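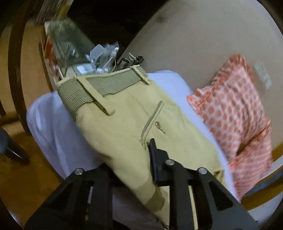 *Garment task, hand-held gripper, fingertip pad on the cloth just under the pocket.*

# Hendano hand-held gripper: setup and upkeep

Notes for the unit used in the Lustinis garment set. The set has 1,144 episodes so far, all recorded with this one gripper. If you are using the Elholm unit, the linkage is the same but the camera mount is older and the offsets below do not apply.

## Before a session

1. Wipe both fingertip pads with a dry cloth. No alcohol, it makes the pads slick for the first hour.
2. Open and close the gripper fully 9 times with nothing in it. The travel should feel even on both sides.
3. Look at the pivot pins. Each one should sit flush with the arm. Push a raised pin back with your thumb and check it again after the first few episodes.
4. Run `check_width.py`. Fully closed should read 0, give or take 1 mm.
5. Lock exposure on the camera. Auto exposure shifts when the pads pass over pale fabric.

## Soft items

Clothing is harder on the gripper than boxes or cups. Thin cloth gets into the slots in the linkage arms and drags when the gripper closes. Stop, open all the way, and pull the cloth out by hand. Do not close harder to free it. Buttons and belt loops can catch on the edge of a pad, so come in from the flat side of the garment where there is room.

Lint collects behind the pads. Brush it out every 22 episodes - the recorder beeps at that count.

## Pads

Pads last up to 2,000 closes on fabric. Change both at the same time, even if only one looks worn, then redo the width check. Spares come from Bustamante in bags of two pairs. The older bags have a shorter screw that strips easily. Throw those screws out and use the ones in the parts tin.

Tighten pad screws until snug, then stop. Threadlock is not needed.

## Known problems

- **Width reads high when closed.** Usually lint behind a pad. If cleaning does not fix it, rezero with `check_width.py --zero`.
- **Click near the end of travel.** Dry pivot. One drop of light oil on the pin, wipe off the extra, cycle it a few times.
- **One arm lags.** Loose return spring. Open the back cover and reseat the hook. Episodes recorded with a lagging arm go in `rejected/`.
- **Blurred video up close.** Focus ring has moved. Reset to the paint mark and tape it.

## Changes

- March: new pads, both sides. Offsets in `calib/hendano.yaml` updated.
- Lint interval shortened after two stuck closes on knitwear.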